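Endberg: progress report to Stotance
April 1, 2024
Prepared by Preben Mogensen, Jadgate

This report covers the work done on Endberg since the closed alpha, what the remaining budget is being spent on, and the items we need from Stotance before the open beta in June.

Build status

The PC build is feature complete apart from the harbor missions. Players can start a new settlement, reach the third winter and load an old save without losing their road network, which was the main complaint in the alpha. The save format is now fixed and we don't plan to change it again before launch.

Co-op works for two players. We had hoped for four, and the contract lists four as a goal, but the weather system sends too much data with more than two people connected. Our proposal is to ship with two-player co-op and look at larger groups in a later patch.

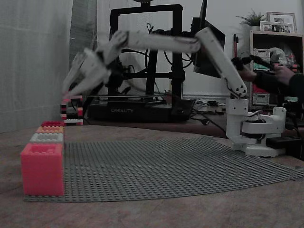
The console version is behind. Menus were built for a mouse, and the trade screen in particular takes too many button presses. Lukumay, who are handling the port, have redone the inventory and the building wheel. The trade screen and the map are next. They expect to hand over a full build in time for the beta, but certification may push the console release back from the PC date.

Bugs and performance

There were 100 open bugs when the alpha closed. As of this report there are 26, and 7 of those are marked as blocking. Most of the blockers concern pathfinding: settlers carrying lumber get stuck at bridges, and animals sometimes walk into a barn and never come out. One is a crash when the player changes the display language in the middle of a storm. We can reproduce it every time, so it should go quickly.

Frame rate on older graphics cards is still poor in large towns. Smoke from chimneys is the worst offender. Turning it down helps a good deal, and we are adding a separate setting for it. 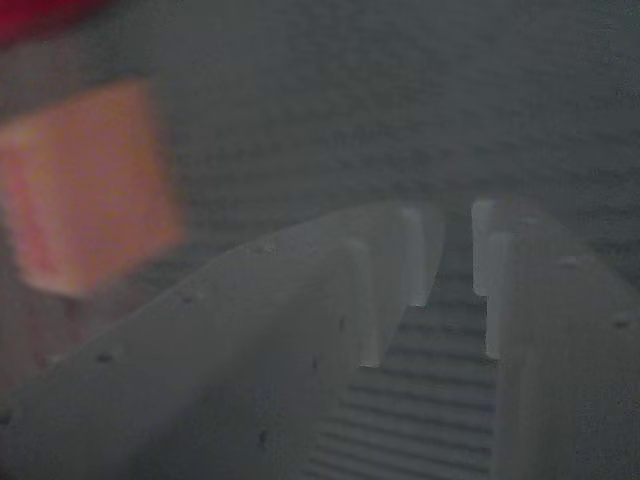 Will the open beta include the full campaign?
The beta will stop at the end of the first winter. Saves will carry over to the full game, and the harbor missions will be held back for launch.

Spending

Sound and music came in under budget. Translation came in over — the event text grew a lot after the alpha, and every line had to go out again. The two nearly cancel out. We have not touched the reserve and don't expect to before the beta.

The second testing contract has been signed. It covers the beta period and the weeks up to launch, and the cost matches the estimate in our last report.

Needed from Stotance

Approval of the change to two-player co-op. Final store page art, in particular the wide banner, which is holding up the wishlist campaign. A decision on whether the beta is open to everyone or limited to people who sign up — we prefer sign-up for the first weekend, then open.

The next report will follow once the Lukumay build has been through testing.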